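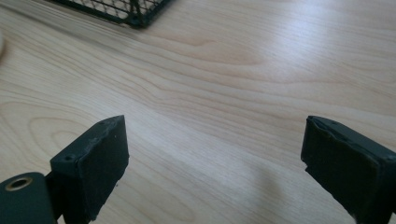 Zulmont Tabletop Oil
by Brastcombe Finishes

18 oz can. Clear, satin. For indoor wooden tables, desks and counters.

Zulmont is a wiping oil for people who eat at their tables. If yours is kept under a cloth and visited on holidays, buy the cheap stuff and we'll part as friends.

We make one version. It comes in one sheen and one color, the color being "a bit more like wood than before." Customers write in every year asking for a gloss, and every year Aidan Lenihan, who cooks the oil, reads the letters carefully and makes another batch of satin.

What it does

Soaks in, hardens, and leaves a low sheen you can wipe with a damp rag. It slows water down. It slows red wine down. It has no effect on a permanent marker in the hand of a six-year-old, and we've had to stop taking calls on the subject.

Pale woods go slightly warmer with the first coat and a little more with the second. Wavy grain gets easier to see, so if you bought a plain table because you like a plain table, try the underside first and have a think.

What it doesn't do

Fill scratches. Hide burns. Stick to polyurethane. If water beads up on your table now, there is already a finish on it, and that finish will have to come off before ours goes on. Sanding is dull work and we don't sell anything that makes it less so.

How to put it on

Sand to 180 grit, with the grain. Vacuum, then wipe with a cloth that doesn't shed. Stir the can. Don't shake it.

Pour a puddle the size of a fried egg and spread it with a folded cotton rag until the surface looks evenly wet. Leave it for 18 minutes. Now wipe off everything you can. When you think you're done, get a clean rag and wipe again, this time as if the table owed you money. Most of the trouble people have with this product comes from skipping the second wipe, and most of the rest comes from skipping the first.

Wait overnight. Rub lightly with a gray pad and repeat. Open-grained woods like oak and ash want 3 coats; maple and birch are happy with two. Keep hot dishes off for 5 days. Takeout counts as a hot dish.

Rags: lay them flat outdoors to dry, or drown them in a metal bucket of water with a lid. Oily rags in a heap can catch fire by themselves. This is the one paragraph on the page with no jokes in it.

Coverage

One can does 33 square feet, two coats, on a smooth closed-grain top. Rough or thirsty wood drinks more. A six-seat kitchen table will usually leave you enough for the bench you forgot you were going to do.

Common questions

Is it food safe?
Once fully cured, yes, for a surface that plates sit on. For cutting boards, see Condori Board Wax, which is softer, smells better and has to be redone all the time.

Mine is still sticky after a week.
See "wipe again." Rub it down with mineral spirits and a gray pad, dry it off, and give it another few days with a window open.

Can I use it outside?
You can. It will look lovely until June.

Does it smell?
For two days, like a hardware store. After that, no.

I have a white glare spot by the window. Is that the oil?
Walk around to the other side of the table. If the spot moves, it's the sun.

Will it go over Zirklow stain?
Yes, after the stain has dried for a full day. Go easy on the first coat and expect some color on the rag.

A note on the lid

The old lid was impossible to open. We changed it, and for a while the new lid was impossible to close. Tomás Mulligan in our packing room has now found one that does both, and cans filled after August 14, 2024 have it. If you own one of the earlier cans, write to us with the batch code from the base and we'll mail you a replacement lid. You'll need a flat screwdriver to get the old one off, as you already know.

Storage

Keep it above freezing, with the lid on. A skin on top is normal in a half-used can; lift it out and carry on. If the whole can has turned to jelly, it has finished drying without you.

Pairs with: Condori Board Wax, Brastcombe gray pads (pack of 5), cotton rags by the pound.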